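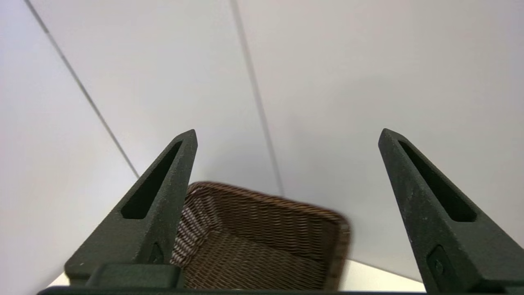 Kushnir would change the finger pads before touching anything else. A cell that drops baskets, the argument runs, is a cell with worn contact faces, and an hour spent on offsets and wrist angles is an hour spent hiding the wear. Plenty of people who look after small pick-and-place cells work this way, and on a cell that has run for years they are often right.

The cell at Pisness has not run for years. It was put in during July, on a bench against a white wall, to move woven baskets and the small goods that go with them. It has one arm, one two-finger gripper and one camera at the wrist. The supplier, Sustangate, delivered it with a working program and a short sheet of settings. Within a few weeks the settings on the sheet and the settings in the controller no longer agreed, and the brown baskets were being picked off center.

Woven goods are a poor match for a parallel grip. The rim is rounded, so the contact is a line and not a face. The weave gives under load, and it gives more in the middle of a long side than it does at the corners. Two baskets from the same carton can differ by 3 mm across the rim. A gripper that closes to a fixed width will hold one and crush or miss the next.

The slotted fingers used here are meant to flex a little as they close. That takes up part of the variation, provided both fingers meet the basket at nearly the same moment. When one side touches first, the basket slides toward the other finger, turns on its long axis, and is lifted by a corner if it is lifted at all.
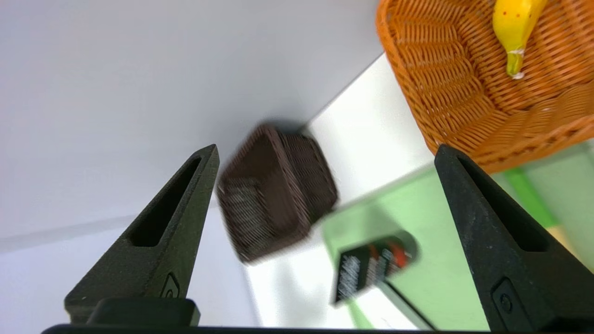

Arnout Verhoeven
Contributing Editor, Cell Maintenance

The first job was to find out which side was touching early. With the arm in manual mode and speed held down to 5 percent, the gripper was brought over a basket and closed in short steps. A strip of thin paper was held between each finger and the rim. The paper on the left caught first, every time. Opening the gripper and measuring from each finger to the centerline of the palm gave the same answer on both sides, which cleared the fingers themselves. The error was in the tool center point.

Resetting the point is dull work and should be done with the gripper at operating width. The usual method, touching one fixed pin from several wrist angles, was followed. The old value had been taken with the fingers fully closed. On fingers that flex, that is a different shape from the one that does the lifting.

Fasteners came next. The screws low on the fingers were backed out, cleaned and put back to the torque on the Sustangate sheet, then marked with a paint pen. One had a quarter turn left in it. That alone would not have moved the grip by a visible amount, but a loose screw makes every later measurement doubtful, and it should have been checked before the paper test. I had the order wrong and repeated the test.

The wrist camera needed less. At this range the finger tips take up a good part of the view, and a brown basket on a pale tabletop is an easy edge to find. An orange basket with a toy banana in it is also on the pick list, and for that one the color threshold has to be set separately. The program had been using one threshold for both. Splitting it took a few lines.

Motion was the last item. Approach speed had been raised at some point to save cycle time, and the wrist was still settling when the vision routine took its reading. A blurred rim reads wide. Adding a dwell of 37 milliseconds before the reading brought the measured width back into line with the calipers — a small price on a cell with no machine waiting downstream.

Unident, which looks after several cells of this kind, recommends a full check of pads, screws and tool point every 3000 cycles. Pisness has settled on the same interval, with the paper test added at the start of any shift in which a new carton is opened. The test needs no tools and can be done by whoever loads the bench.

As for the pads, they were taken off and measured once everything else was finished. Wear was even on both sides and within the limit on the sheet. A spare set is in the drawer under the controller, and the part number is now written inside the cabinet door along with the new tool point values.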